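Seasonal wood movement and how I now attach tabletops
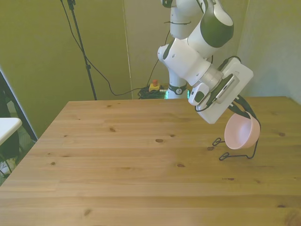

A large table in light-brown wood.

I have had three emails asking why the top of the dining table from the earlier posts is held down with slotted clips instead of plain screws. I gave a one-line answer at the time and it was not a good one. A longer answer follows, with some notes on finish at the end.

Wood exchanges water vapor with the air around it until the two reach equilibrium. As it gains moisture it swells, and as it loses moisture it shrinks. Movement along the grain is small enough to ignore in furniture. Movement across the grain is not. It also differs with the direction of the growth rings: a flat-sawn board, where the rings run more or less parallel to the wide face, moves a good deal more across its width than a quarter-sawn board of the same species. Published tables give a coefficient for each direction. You multiply it by the width of the panel and by the expected change in moisture content, and the result is the change in width.

The coefficient is the easy part. The expected change in moisture content depends on your house, and most people guess at it. I guessed at it too, for years, and my guesses were low. Forced-air heating dries a room far more than I had assumed, and my own dining room in January is drier than the shop ever gets. A top that was flat and snug in June had a visible gap at the breadboard ends by the time the furnace had been running for a few weeks.

What happens when the top is screwed rigidly to the aprons is predictable. The long aprons run with the grain of the top and cause no trouble on their own. The short aprons run across it. Their length is fixed and the top's width is not, so the fasteners along the short aprons resist the movement. If the top wants to shrink and can't, it goes into tension across the grain, where wood is weakest, and it splits. If it wants to swell and can't, it either cups, crushes the fibers around the screws or pushes the leg joints open. I have repaired tables with each of these problems. The one with the leg joints was the worst. All four had been glued well and two had failed anyway.

There are several ways to let the top move and still keep it attached.

Figure-eight fasteners are cheap and fast. One lobe screws into a shallow recess on top of the apron and the other into the underside of the top, and the fastener pivots as the top moves. The recess has to be wide enough to allow the pivot, and many are cut too tight. On the short aprons the pivot works best if the fastener starts out perpendicular to the direction of movement. They allow enough travel for a narrow top. On a wide one I don't trust them at the outer edges.

Wooden buttons are the traditional method. A button is a small block with a tongue, and the tongue sits in a groove or mortise on the inside of the apron. The block is screwed to the top and the tongue slides. Leave a little space above the tongue so that tightening the screw pulls the top down. The common mistake is grain direction. If the grain runs parallel to the shoulder, the tongue snaps off the first time somebody lifts the table by its top. The grain must run from the tongue into the block.

Metal Z-clips work the same way as buttons and take a single saw kerf. On long aprons leave a gap between the clip and the apron so the top has somewhere to go when it shrinks. I used to push the clips in all the way, which blocks movement in one direction and defeats the purpose.

Slotted clips are what I use now. They are L-shaped steel with a round hole in one leg and a long slot in the other. The slot goes across the grain. I add a washer under the screw head and tighten it until the clip stops rattling, then leave it alone. It is slower than any of the above and it gives the most travel.

Whichever method you choose, decide where the top should stay fixed. I fix mine along the centerline of the width with one ordinary screw at the middle of each short apron. The movement then divides evenly between the two edges and the overhang stays symmetrical. For a table that stands against a wall, fix the back edge and let the front take all of it.

The top itself came from Pereyra, the yard out past Romau. Yvette Desjardins runs the kiln there and she let me go through the stack with a meter before I bought anything. We disagreed on how long the boards needed to sit in the shop. Her view is that kiln-dried stock can be worked when the readings stop changing, and that the calendar has nothing to do with it. My habit was to wait a fixed number of weeks. I now think she is right. Weigh one board, write the weight on it in pencil, and weigh it again every few days. A kitchen scale is fine for an offcut. When the number stops moving the stock is ready, provided it has been stickered so that air reaches both faces. A board lying flat on a bench dries from one side and cups, and no amount of waiting fixes that while it stays there.

Now the finish. A finish does not stop wood movement. It slows the exchange of moisture, which smooths out the short swings and does very little about the seasonal ones. Film finishes slow it more than oils do. More important than the choice of finish is that both faces receive it. A top with four coats above and bare wood below will respond faster on the underside and can cup when the humidity changes quickly. I finish the underside first so that I don't get tired and skip it.

I used Juline, a hardwax oil, on this one. My schedule was as follows. Scrape the surface, then sand by hand with 200 grit along the grain. Vacuum, then wipe with a barely damp cloth to raise the grain, let it dry, and sand lightly with the same paper. Apply a thin coat with a white pad. Wait 30 minutes and wipe off everything that will come off. Repeat the next day. I stopped at 2 coats on the underside and did one more on top.

I also tried going up to 3,000 grit on a test piece before oiling. The bare wood looked excellent. The oiled wood looked thinner and less even than the piece next to it, and it watermarked sooner under a wet glass. A highly polished surface takes up less oil, so there is less of it in the wood to do any work. I kept both samples on the windowsill and the coarser one still looks better.

For scraping I used a Braltley card scraper that belonged to Maximiliano Alarcón, who taught the evening class where I first learned to turn a burr. It is thinner than the ones I usually buy and heats up quickly, but it leaves a cleaner surface around knots. I have since ground it back twice. Oily rags, as usual, go outside, flat and in a single layer, until they are stiff. Linseed-type oils give off heat as they cure and a wadded rag can ignite by itself.

One correction to the earlier post on breadboard ends. I wrote that the outer pegs should go through slightly elongated holes in the tongue. "Slightly" was bad advice. Work out the expected movement for half the width of the top, then make the slots longer than that on both sides of the peg. The middle peg gets a round hole and glue. The outer ones get no glue anywhere, including on the tongue near them — I have seen a smear of squeeze-out lock a joint that was otherwise cut correctly.

The gap at the end of the breadboards comes and goes with the seasons and I have stopped trying to plane it flush. If you build in summer, expect the breadboards to stand proud in winter. If you build in winter, it will be the top that sticks out past them by August. I break the corners with a small chamfer so the step doesn't catch a sleeve.

I still owe a post on the drawer runners. They are cut but not waxed.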